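Home | Fixtures | Club | Diary | Tickets | Contact

This website uses cookies to improve your visit. By continuing to browse you accept our use of cookies. Accept | Settings

Club Diary: November

The month opened with the away fixture at Gultau, which finished level after the home side equalized from a corner late in the second half. The club considers the result a fair one. Our defending was sound for most of the match, and the goal conceded came from the only set piece that was not cleared at the first attempt. The goalkeeper made a strong claim that he had been impeded. The referee did not agree, and the club has made no representation on the matter.

Supporters who traveled to Gultau will have noticed that the visitors' turnstile opened late. The host club has acknowledged the delay. Those who missed the opening minutes are asked to keep their ticket stubs until we are able to confirm whether any credit will be offered against the return fixture in the spring.

Training was moved to the upper pitch for the second week. The lower pitch held water along the near touchline after the rain, and the grounds staff advised that it should not be used until the drainage channel had been cleared. The first team worked mainly on restarts and on defending the far post, for reasons that will be plain to anyone who was at Gultau. The reserve squad trained separately in the evening and finished at 8:30 p.m., when the lights must be switched off under our agreement with the neighboring properties.

Two players remained on the injured list throughout the month. The first, a central midfielder, continues to recover from a hamstring strain and has resumed straight-line running. The second has a broken bone in the foot and will not be considered for selection before the new year. The club does not publish the names of injured players in this diary, and readers are asked not to submit guesses through the contact form.

The home match against Doloslow was the best performance of the season to date. Attendance was 1,000, the highest so far at Joseph Park in this campaign, and the final score was 3 goals to 2. The winning goal came in the 53rd minute, following a long throw that the visitors failed to clear. Doloslow pressed hard for the remainder of the match and struck the crossbar from a free kick. The management wishes to record its appreciation of the way in which the back line held its shape during that period, especially after the change to five defenders, which had been practiced only twice.

It should also be recorded that the visiting supporters behaved very well and that the queue at the north refreshment window was too long. A second window will be opened for the next home match. Hot drinks will be served from both, but food will remain at the north window only.

The club received several letters about the away shirt. Opinion is divided. The pale gray is considered hard to pick out under lights, and one correspondent reported losing track of our left back altogether for most of the first half at Gultau. The shirt has been registered for the season and cannot be changed at this stage. The remarks have been passed to the supplier and will be taken into account when the next design is discussed.

The cup tie at Jedasholm was lost. There is little to be added to the match report. The team conceded early, played without confidence until the interval, and improved only when the result was beyond recovery. The head coach held a meeting with the players the following morning and afterward canceled the planned rest day. A pass rate well below our usual standard was discussed, as was the distance between the midfield and the forwards. Elimination from the cup does leave a free weekend later in the season, and the club is in correspondence with the league about bringing forward a postponed fixture to fill it.

Travel to Jedasholm took longer than planned because of road repairs at the river crossing. The coach arrived 40 minutes before kickoff. Future departures for matches on that side of the river will be set one hour earlier, and the travel notice for supporters has been amended to match.

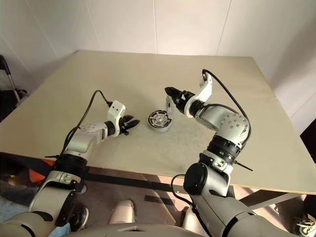
Page last changed: November, 4:15 p.m.

The under-18 side won both of its matches this month and now stands second in its division. One member of that squad trained with the first team for a week and was an unused substitute at Jedasholm. He returns to the youth side for its next fixture. The club's policy remains that school attendance comes before any training commitment, and families who have concerns on this point should write to the office.

Season ticket holders are reminded that seats in the east stand must be claimed by kickoff. Several holders found their places taken during the Doloslow match, and stewards were not always able to resolve the matter before play began. Row letters have now been repainted.

The final training session of the month took place in cold weather and was kept short. The squad for the next league match will be posted at noon on the day before the game. The midfielder returning from the hamstring strain is expected to take a place among the substitutes, subject to a last fitness test in the morning.

Older diary entries may be found under Club.

Receive the Club Diary by email each month. Enter your address to subscribe.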